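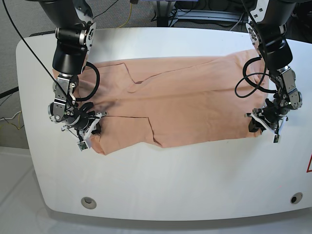 Salmon-colored garment stretched lengthwise on the white table, a gripper at each end.

Ticket 1327
Product: Stunent Reader, Drilau tablet
Title affected: The Ferry at Ruawai (novel, Domard edition)
Opened by: Anum Sandhu
Assigned to: Tadhg Mac Suibhne
Status: Closed

Original report

I bought The Ferry at Ruawai in January and read it on my Drilau without trouble up to the end of chapter 13. When I turn the page there I land on the first page of part two, which is chapter 15. Chapter 14 is listed in the contents, but tapping it also takes me to chapter 15. The story clearly skips. Chapter 13 ends with Elspeth waiting at the customs house for her brother's letter, and in chapter 15 she has read it and sold the boat.

I have closed the app and restarted the tablet. I would rather not delete the book, as I have a lot of notes in it for my reading group. We meet this month and I am supposed to lead on part one.

Anum Sandhu

Reply from support, 9:40 a.m.

Hello Anum,

Thanks for the detail on where it skips. Before we change anything, could you send me the following?

1. The file version. Open the book, tap the menu, then Book Details. It is the last line.
2. Whether your notes show up when you log in to Stunent in a web browser.
3. Whether chapter 14 opens in the browser reader.

Please don't remove the book from the tablet yet. Notes that haven't synced are stored only on the device.

Tadhg Mac Suibhne
Stunent Reader Support

Reply from customer, 11:15 a.m.

File version is 7. Most of my notes are in the browser, but the ones on the last two chapters I read are missing. Chapter 14 does open in the browser and it looks complete - it is the letter, all of it, in italics.

Anum

Internal note

Browser serves version 8. Tablet still has 7. Compared the two: in 7 the chapter 14 file is present but left out of the reading order, so the contents link falls through to the next file. Domard corrected this in 8. The update didn't reach this device because automatic book updates were off. The missing notes look like a separate sync delay. Sync first, then update.

TM
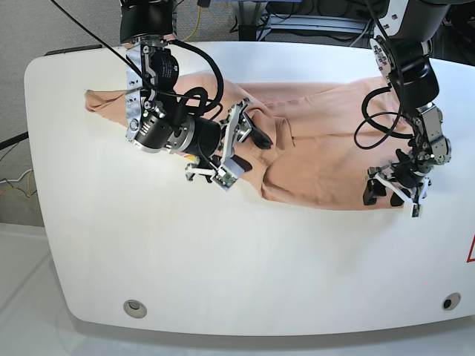 Peach knit bunched up in the middle of the table.

Reply from support, 1:05 p.m.

Hello Anum,

Your tablet has an older copy of the book with a fault in it. The publisher has fixed the fault, and the browser is showing you the fixed copy. Please do these in order:

1. Connect the tablet to Wi-Fi and plug it in.
2. In the library, open the menu and tap Sync Notes. Wait for the check mark.
3. Log in from the browser and make sure the missing notes are there. If they aren't, stop and write back.
4. On the tablet, press and hold the cover and choose Update Book.
5. Open Book Details again. The last line should read 8.

Your place in the book may move by a page or two after the update. Highlights stay attached to the text, so those should be fine.

Tadhg

Reply from customer, 4:30 p.m.

Sync took two tries. The first time it stopped partway and gave no message. The second time I got the check mark and all the notes were in the browser. I updated the book and it now says 8. Chapter 14 is there and the contents link goes to the right place.

One highlight in chapter 13 starts a word later than it did. I fixed it by hand.

Two other people in my group have the same edition. Should they do the same thing?

Anum

Reply from support, 4:50 p.m.

Yes, same steps, if their Book Details line shows 7. If it already shows 8 they can leave it alone. I have passed the highlight shift and the stalled sync to the app team.

Closing this one. Replying to this message will reopen it.

Tadhg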